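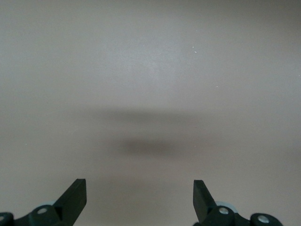
Is the Famholm desk mat worth buying if you work at the same table every day?

For me it was worth the money, but only after I changed the size, and I would not recommend it to a person who writes mostly by hand.

I bought my first one in January, from the Lulta shop in the town centre. At that time my table had an old cotton cloth on it, and the cloth moved each time I pulled the keyboard towards me. I wanted a mat which stays in its place and which I can wipe. I did not want leather, and I did not want anything with a printed map or a calendar on it.

The mat comes rolled in a cardboard tube. This is my first complaint. When a thing is rolled for weeks in a shop, it wants to remain rolled. The small paper inside says to leave it flat for 12 hours. I left it overnight with heavy dictionaries on the corners and in the morning three corners were good and one was still standing up. I turned the mat upside down for one more day and then it was fine. A friend who has the Yuen mat told me that hers comes folded in two, and the line in the middle never went away completely, so perhaps the tube is the smaller problem.

About the size. Famholm makes a small one and a long one. The small one is enough for a laptop and a mouse if you keep your elbows close to the body. I don't. My mouse fell off the right side many times in a day, and the edge of the mat is thick enough that you feel it under the wrist. After one week I went back to Lulta and they changed it for the long one without discussion, I paid only the difference. The long one is 600 mm deep in the version I took, and on my table it leaves a free strip at the back for the lamp and a cup.

Now the daily use. The mouse runs well on it. It is not as quick as on a hard gaming pad, but I make translations and invoices, I do not play. The keyboard does not slide. The typing became quieter, and my neighbour at home – my husband works at the other side of the same table – noticed this before me. He has also asked for a mat, but he wants the green.

Writing by hand is different. The surface is soft, so when I write on one single sheet the pen goes down into it and my letters become ugly. With a ballpoint I once made a hole in a form from the bank. You must put a notebook or a few sheets underneath, and if you need to do this the whole day it becomes tiring. For handwriting the Urnton mat is better, it is firmer and costs less. I used one in a previous office for 2 years. It was cold for the arms in winter and it had a smell of rubber for the first month, but the writing was very comfortable.

Cleaning is easy with a damp cloth and a drop of washing-up liquid. Tea comes off, also when it has dried. Ink from a stamp pad did not come off and I have now a small blue spot near the left corner, where I put the telephone. I tried alcohol on it. Please do not do this, the spot stayed and the area became a little shiny.

I should mention the heat. The paper says no hot objects and I believe it. My laptop gets quite warm on its lower side, and after a long working day the mat under it feels softer than the rest. It has always recovered until the morning. I would not put a teapot on it.

The underside has small rubber points. They hold well on my table, which is oiled wood, but I lift the mat once a month and wipe below, because crumbs and dust collect there. If your table is varnished, it is perhaps good to check the first weeks if the points leave marks. On mine they did not leave any.

The price. I paid 23 for the small one, in the winter sale, and the long one is nearly double. For a piece of material without any electronics this felt like a lot. The Yuen costs even more and the colours are nicer – I have to admit this – but I could see it only on a screen and I like to touch such a thing before I pay.

What I would like to see changed: a firmer corner at the front, where the arm rests, and a better tube, wider, so that the mat is not rolled so tight. Also the sizes on the label are only in millimetres, in very small letters, and two other customers in the shop on that Monday were holding the tubes to the window to read them.

I continue to use mine every day. The front edge has started to bend slightly upwards on the side where I sit, maybe from my sleeves, and I press it down with the hand when I pass. If it gets worse I will write to Famholm and add their answer to this review.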